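플로나리(Flonari) 책상 정리함, 한 달 써 본 이야기
2024년 4월 5일

저는 정리를 잘하는 사람이 아니에요. 정리함은 잘 사는데 정리는 못 하는, 그런 사람 있잖아요(저만 그런 거 아니죠?). 그래서 3월 초에 플로나리 종이 정리함을 주문할 때도 사실 큰 기대는 없었어요. 킨둠 매장에서 한 번 만져 보고, 집에 와서 사흘을 고민하다가 결국 3,947원을 내고 샀습니다. 커피 한 잔 값도 안 되는데 뭘 그렇게 고민했는지 모르겠어요.

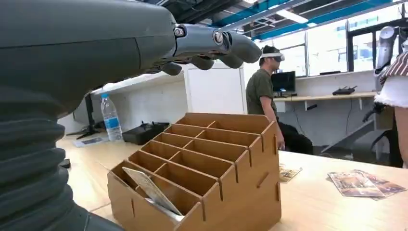
조립은 생각보다 즐거웠어요. 풀도 테이프도 없이 접어서 끼우기만 하면 되는데, 저는 설명서를 대충 보다가 바닥판을 거꾸로 끼우는 바람에 두 번 했습니다. 그래도 18분 만에 끝났으니 손재주 없는 분들도 걱정 마세요! 다만 칸막이 홈이 꽤 뻑뻑해서, 힘으로 밀지 말고 양쪽 끝을 번갈아 조금씩 눌러 주시는 게 좋아요. 한쪽만 누르다가 모서리를 살짝 구겨 먹었거든요. 그 자국은 지금도 볼 때마다 마음이 쓰여요.

칸은 모두 6개예요. 높은 칸에는 펜과 가위, 낮은 칸에는 클립이랑 메모지, 그리고 제일 앞 칸에는 영수증을 넣고 있어요. 원래는 영수증 칸이 아니었는데 어느새 그렇게 되어 버렸네요. 긴 자를 꽂으면 뒤쪽으로 조금 쏠리니까 무거운 물건은 앞에 두시길 권해요. 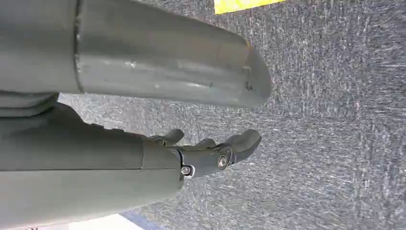 종이라서 걱정했던 점

제일 궁금해하실 부분이 역시 내구성일 텐데요, 한 달 동안은 멀쩡했어요. 물컵 옆에 두는 것만 조심하면 됩니다. 젖은 손으로 만졌다가 얼룩이 한 군데 생겼는데 닦아도 지워지지는 않더라고요. 예전에 쓰던 밉톤 플라스틱 정리함은 물에 강한 대신 책상에서 자꾸 미끄러졌는데, 이건 바닥이 착 붙어 있는 느낌이라 저는 이쪽이 더 좋아요. 먼지는 마른 붓으로 슥슥 털어 주면 되고요.
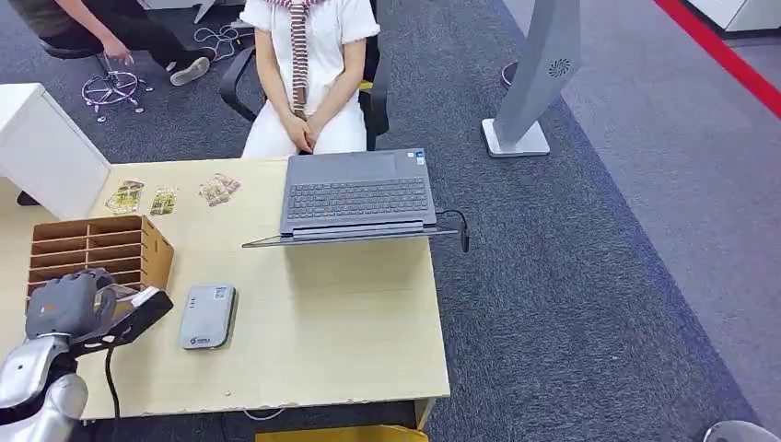
누구에게 권할까요

책상이 좁고 이사가 잦은 분, 그리고 저처럼 정리 습관부터 시험해 보고 싶은 분께 권하고 싶어요. 접으면 납작해져서 책장 틈에도 쏙 들어가요. 반대로 공구나 묵직한 스테이플러를 여러 개 넣으실 분은 나무나 철제 쪽을 보시는 게 마음 편하실 거예요. 저는 다음 달에 하나 더 사서 화장대에도 놓아 보려고 합니다. 색이 한 가지뿐인 건 아쉬워서, 옆면에 포장지를 붙여 볼까 궁리 중이에요. 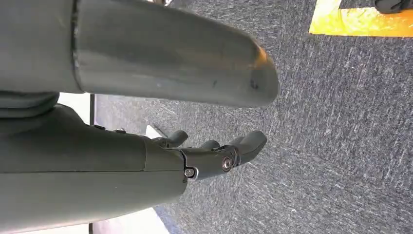
지(Ji) 님의 댓글: 저도 같은 걸 쓰는데 홈이 뻑뻑한 건 정말 공감해요. 저는 칸막이 끝에 양초를 살짝 문질렀더니 훨씬 수월하게 들어갔어요. 포장지 붙이실 때는 조립하기 전에 펼친 상태로 붙이세요. 나중에 붙이려니 모서리가 자꾸 들뜨더라고요.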